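Cable dress on a bin picking cell, loop keeps growing

Forum > Cell setup and maintenance

torque_and_regret
Original poster
January 3, 2024

KUKA over two gray bins, mixed junk picking. The black bundle and the yellow cable come over the upper side of the arm, cross the wrist and hang in a loop below it. In October the loop was modest. It is now the most expressive part of the robot. When the tool goes deep into the near bin, the slack gets there first and has a look around.

I've moved the ties twice. Program limits the last wrist axis to plus or minus 90. How much slack are people leaving?

Kandpal_fan
Less than you are.

mcphee_f
Find the pose that needs the most cable, give it a hand's width extra, tie it there. Then run the whole program at low speed with your thumb near the stop and watch. You tied it at home position, didn't you? Everybody ties it at home position.
– Fletcher McPhee

torque_and_regret
I tied it at home position.

Dostau Dan
Disagree with Fletcher. A hard tie at the wrist just moves the problem into the jacket. We had one go 3,599 cycles before the outer layer split, and I know the number because I had to write it in a report. Put a spring retractor on the upper link and let it pull the slack back.

mcphee_f
A retractor on a cell that size is a fine way to own a retractor. Use hook and loop straps and check them when you clean the bins. You do clean the bins?

torque_and_regret
Define clean. Our current setup, so you can all be specific: 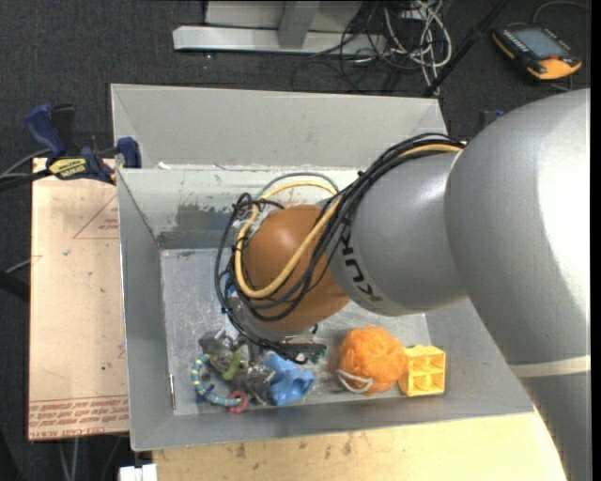 The other thing I wanted to ask about is the bins themselves. They're held with a bar clamp at the corner, an Irwin, and I re-teach the bin corners every time somebody leans on the table. Last check the near one was off by 2 mm. Is one clamp a sin?

pushpa.ahuja
One clamp is a hinge. Put a second on the opposite corner, or screw stop blocks to the tabletop and let the clamp do nothing but hold the bin against them. Wood is fine for that, you have wood. And please hang the pendant up, a floor is a poor place to look for a stop button.

torque_and_regret
The pendant has a hook. It's an excellent hook.

Dostau Dan
Still saying retractor. Ilex used to sell a small one, part 73 in the old catalog, no idea if it survives.

pushpa.ahuja
With Fletcher on the cable. Straps first, money later. Also take the yellow one out of the loop and strap it separately, so when something chafes you can tell which.

torque_and_regret
Stop blocks tonight, straps tomorrow. Will post the offset after a week of people leaning on it.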